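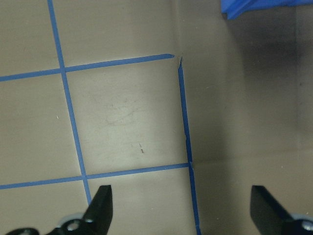
Blue tape on tan. My favourite colour combo this month!

So I've quit the supermarket crossword and taken up learning to sew my own clothes, at an age when my mum had already given it away and sold her machine to a neighbour. I blame Naledi. She turned up to a barbie in May wearing this gorgeous mustard pinafore with proper pockets (deep ones, you could lose a mango in there) and when I asked where it was from she said "my spare room". Well. That was me gone.

I bought a second-hand machine off a bloke two suburbs over for $65, and it came with a biscuit tin of bobbins, half of which don't fit it. It's heavy as a brick and makes a noise like a tractor going up a driveway, but it sews a straight line if I do my part. I don't always do my part. The first thing I made was a cushion cover that is now a cushion cover for a slightly different cushion.

After that I got cocky and went straight to a dress. The pattern was called the Drimo, a boxy thing with cut-on sleeves, and the website said "confident beginner", which I reckoned I was, having made one cushion. I printed it at home, all those pages, and spent a whole Friday night on the lounge room floor sticking them together with a glass of red and the footy on. Got to the end and found I'd printed it at "fit to page". Every piece was a bit too small. I'd basically made a dress pattern for my niece!

Printed it again. Checked the little test square this time, with a ruler, twice. 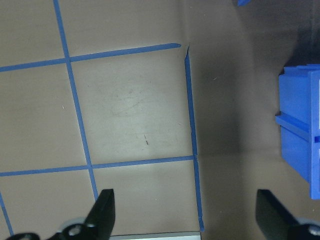 Lining up printed pattern pages is fiddly and I'm still rubbish at it. Ilse from my Tuesday class trims two sides of every sheet before she goes anywhere near the tape, and her joins are lovely. I used to fold the edges under, which makes everything creep, so by the bottom row my grainline was wandering off like a drunk uncle. My joins ended up looking a lot like the blue tape up there, with a lean on the long strip and a kink down the right-hand one where the lower strip meets it, and a kink like that in a side seam will follow you all the way to the hem. Now I trim, I butt the pages up, and I put a tiny bit of tape in the middle of each join before I commit to the corners.

Fabric next. I went to Chowdhury's, the one up the stairs behind the chemist, and I could have moved in. I'd told myself two metres of something cheap and came out with a navy linen blend, a remnant of corduroy and a packet of buttons shaped like lemons. No plan for the lemons. Karabo at the cutting table talked me out of a slippery viscose, bless him, and told me to prewash the linen on warm because it would shrink anyway and better now than after. It did shrink, too. I lost a good hand's width off the length and was very glad I'd listened.

Cutting out took all of Sunday arvo with the cat sitting on the back bodice. Sewing it was quicker than I thought, apart from the neckline, which I unpicked 2 times and then had to leave alone overnight before I said something to it I'd regret. Understitching is magic, by the way. If you've skipped it because it sounds boring, go back and do it, the facing just rolls to the inside and stays there!

The dress is finished and I've worn it to work. One armhole is bigger than the other and there's a pucker near the left shoulder. Viorica at the front desk asked where I'd bought it and I was unbearable until lunch.

Next up is the corduroy. I'm thinking a skirt with a zip, and I've never put in a zip, so if anyone has a tutorial they swear by, chuck it in the comments. Mum's asked for an apron as well. She might be getting the lemon buttons.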